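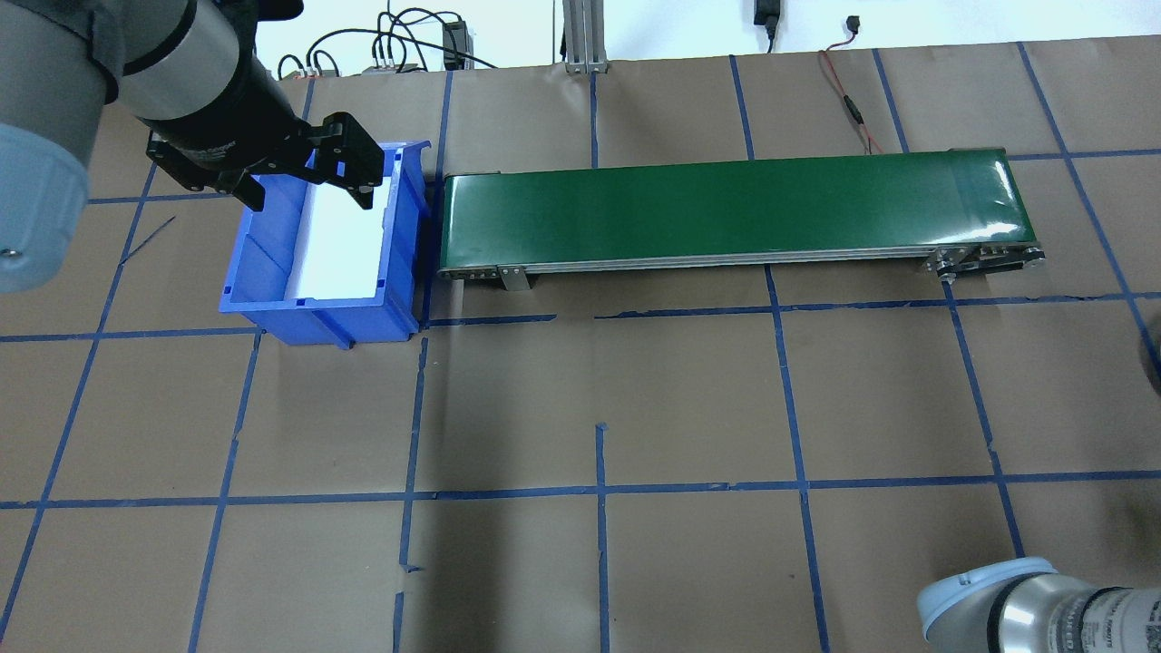 The first thing I wanted to ask Shahzad Awan was why anybody would take card packs out of a sports game in the middle of its most successful season. Clilel, the handball game his studio Otine has been running, makes it really easy to lose an evening (ask me how I know), and a good part of that evening used to go on opening packs and groaning. As of the update due on 2025-04-15, the mystery packs are gone and you get crates with the lid off. Picture a blue plastic storage bin, open on top, with one flat white sheet lying in the bottom. You look in, you see what's there, you decide if you want it. "That's the whole pitch," Awan said when I put it to him that way. "If it's a dud crate, you can see it's a dud crate. Leave it and go play a match."

I'll admit I was one of the people complaining in February, when the Warraich Cup rewards came out and I got my third backup goalkeeper in a row. Awan laughed when I brought it up, and then he groaned a bit too.

"Oh, Warraich. Yeah. We read all of it. My inbox was goalkeepers for a week. And people were right, you'd win five matches in a row and we'd hand you a guy you already had. I play on a regular account at home, no special treatment, and I had four of him."

So how does it work now? Every player gets a row of crates that refreshes when you finish a cup run, and each one shows the cards inside and the price in match coins. There are 1,797 cards in the game after the update, and any of them can turn up. You can pin one crate so it's still there after the refresh, and that was the part I got most excited about, because I'm terrible at saving coins.

"Pinning nearly didn't make it," Awan told me. "Hafþór fought for it."

That would be Hafþór Oddsson, who looks after the game's economy and joined our call halfway through with a sandwich. He'd worked out that a player who does a normal amount of cup matches earns enough for a top-tier left wing after about 60 games. Without pinning, he said, the wing would be long gone by then.

"You'd see your favorite player, you'd start saving, and then the row flips," Oddsson said. "That feels worse than a bad pack! With a bad pack at least you can blame luck. I made a spreadsheet, I made everyone look at the spreadsheet, and then I got my button."

I asked if they were worried about money. Clilel is free, and surprise packs are how a lot of free games pay their bills. Awan took his time with that one.

"Sure I'm worried. We sell kits, we sell arenas, we sell the season ticket. I'd like that to be enough. Ask me again in the fall."

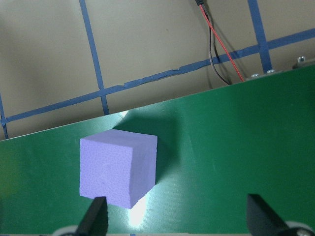

A lavender foam cube on a dark green board.

We moved on to Drinia, the new league, and here both of them got a lot louder. Drinia adds 138 players, all made up for the game, spread over clubs that each have a house style. One club presses so high that it basically forgets to defend. Another one only shoots from the back court and gets furious on the bench when it doesn't work (there's a whole set of towel-throwing animations, and I want them all).

"The towels took longer than the league table," Awan said. "I don't regret any of it."

Oddsson's pick is the pivots. In the old version a pivot was mostly a wall you passed around, and I never bothered to upgrade mine. Drinia's pivots can seal a defender and spin off the contact, and you control the spin with the left stick. He thinks it will be annoying for the first few days, until people learn to step out early.

"Somebody is going to lose 12 goals to the spin move and write to me," he said. "Please do write to me. Send the replay though."

What about older cards, the ones we all sweated for? They stay, and their ratings stay too. Duplicates can be traded in at 2 for 1 toward a card from the same position, so my goalkeepers finally have a use. I checked during the call – I can make one trade and I'll still have a spare.

Before we hung up I asked about cross-play, as I do every time, because my brother is on the other console and won't stop asking. Awan said it's being tested inside the studio and he wouldn't give me a date. Oddsson, chewing, said it worked fine on his machine. Awan told him to go back to his sandwich.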